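Rarnico Tote Kit Arrives at the Disia Packing Floor

Readers of the December issue may remember Samer Karam's wish list for the packing floor, which began and ended with "something that can deal with bins." We now have one on trial! The Rarnico tote kit is a bolt-on set from Erkis: a pair of soft gripper fingers, a wrist camera, a head camera and the software that ties them together. It goes onto the arm we already own, and Bethel Mamo had it mounted and talking to the controller in an afternoon.

The job we picked is a plain one. Trays go into deep bins, trays come out of deep bins, and the bins get moved along. People do this all day without thinking about it, but for a robot a smooth plastic wall is a hard thing to judge, and a tray sitting low inside a bin of nearly the same color is harder still.
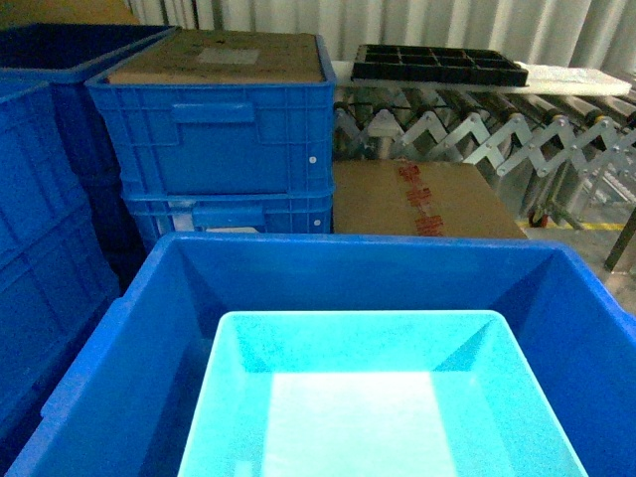
A turquoise tray nested in one of the large blue bins, with crates and the roller conveyor behind.

Bethel's favorite part is the setup screen. You show the kit a new bin by steering the arm to the rim, closing the fingers where you want them, and saving the grip. It took us 12 saved grips to cover everything we use on the floor, and they can be copied to a second arm later on. The fingers give a little as they close – a real help with thin rims – and swapping a pair takes 4 screws and no recalibration.

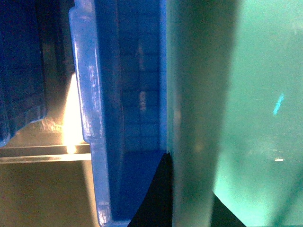
The wrist camera is the piece I'd most like to see improved. Close to a bin wall it has very little to go on, so the software leans on the head view for the approach and on finger pressure for the last bit. Renzo Gentile would like a wider lens, and Erkis tells us one is being tested. The manual could also use an index (it runs to 116 pages, and the part on lighting is tucked in after the spare parts list).

Still, I'm a fan. The trial is set for around 1,000 picks, after which Samer will write up the results and we'll decide whether to order a second kit for the Darwish building. If you'd like to come by and try teaching it a grip yourself, talk to Bethel. It's a lot of fun.

Kalliopi Chrysikopoulos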